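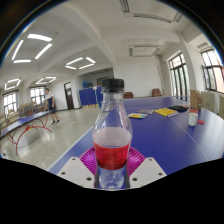

# Tape machine runs fast on playback of old reels, digital transfer ends up sharp

Asked in: Home recording > Tape and analogue

We recorded most of an album to half-inch eight-track at a studio in Parulham, and I have since bought a used Desmet eight-track so that the overdubs can be done at home. The Parulham machine was also a Desmet, but an earlier model with a different capstan motor. I do not have access to it any more.

The problem is pitch. Every song plays back sharp on my machine. The guitars were tuned to a strobe tuner at the session, so I know where they ought to be. Against the same tuner, an open A comes out 20 cents high on the first reel and close to that on the second. It does not wander. Held organ notes are steady from start to finish.

What I have tried so far:

- Cleaned the heads, guides and capstan with isopropyl. No change.
- Replaced the pinch roller, which was glazed. Less flutter on piano, same pitch.
- Set varispeed to "fixed" and confirmed the lamp goes out.
- Played a reel recorded on my own machine. It plays at the right pitch, as I would expect.

I can pull varispeed down by ear until the organ agrees with the tuner, but the knob has no detent there and it drifts if the desk is knocked. I would like to know which machine is wrong, and whether I should correct mine permanently or leave it alone and fix the pitch after transfer. There are two more reels to come from a player in Cevton who records on something else again, so I do not want to set the machine up for one set of tapes and spoil it for the others.

Interface is a Zillus eight-in, session at 48 kHz.

---

## Answer 1 (accepted)

You cannot tell which machine is wrong from the tapes alone. A reel made and played on the same deck will sound right whatever the speed, so your own test recording proves only that your machine is consistent with itself. You need an outside reference.

Two ways to get one:

1. **Calibration tape.** Buy or borrow one in half-inch at your running speed with a tone section. Play the 1 kHz tone into the interface and read it with a frequency counter or the tuner in your recording software. If the tone reads 1000 Hz, your machine is right and the Parulham one was running slow when it recorded. If it reads high, yours is fast. A 3000 Hz flutter tone works just as well and gives finer resolution on a cheap counter.
2. **Measured length.** Mark a length of scrap tape with a chinagraph pencil at two points a known distance apart, 30 feet or more, and time the passage between them. At 15 inches per second that distance takes 24 seconds. A speed error of 20 cents is a little over one per cent, so your stopwatch needs to be good to a quarter of a second. Do it several times and take the average. Better, put a splice at each mark with a short burst of tone and measure the gap in the software.

If your machine is fast, correct it at the fixed-speed trimmer on the capstan servo board. It should be in the service manual for your model. Let the machine run for half an hour before adjusting. Use an insulated trimming tool and mark the original position first.

If your machine is correct, do not touch the trimmer. Record the overdubs against the old reels with varispeed pulled down, or transfer everything first and do the overdubs in the computer. I would do the second. Print a minute of tone at the head of any reel you record from now on, at a stated frequency. The next person to play it can set varispeed to that and stop guessing. Ask your player in Cevton to do the same before those reels are made.

For the correction after transfer, change speed and pitch together. Do not use a pitch shifter that preserves length, as it will smear the drums for no benefit. Most software calls the right process "varispeed" or "resample". Work out the ratio from the organ, apply the same ratio to all eight tracks in one pass, and check the end of the song as well as the start.

---

## Answer 2

Adding to the above. Check the mains. Some older decks use a synchronous capstan motor and run at whatever the mains frequency gives them, with a different pulley for 50 and 60 Hz. A wrong pulley gives a far larger error than yours (several semitones), so I do not think it is the cause, but a worn or sleeved pulley can be out by one per cent.

Also worth asking the studio whether they slowed the machine on purpose. It was common to run the tape down slightly for a vocal and then forget to put it back - I have a box of reels from one April where every take has a different offset.

---

## Answer 3

Had the same on mine, just used the knob and put tape over it. Fine for 966 feet of tape and then I sold it.

---

**Comment from the asker, Feb 15, 2023**

Borrowed a calibration tape. The 1 kHz tone reads 1000 Hz on mine after warming up, so the Parulham machine was slow. Trimmer left alone. I have transferred both reels and will resample. One remaining question, which I will post separately: the second reel has a level drop on track 8 only.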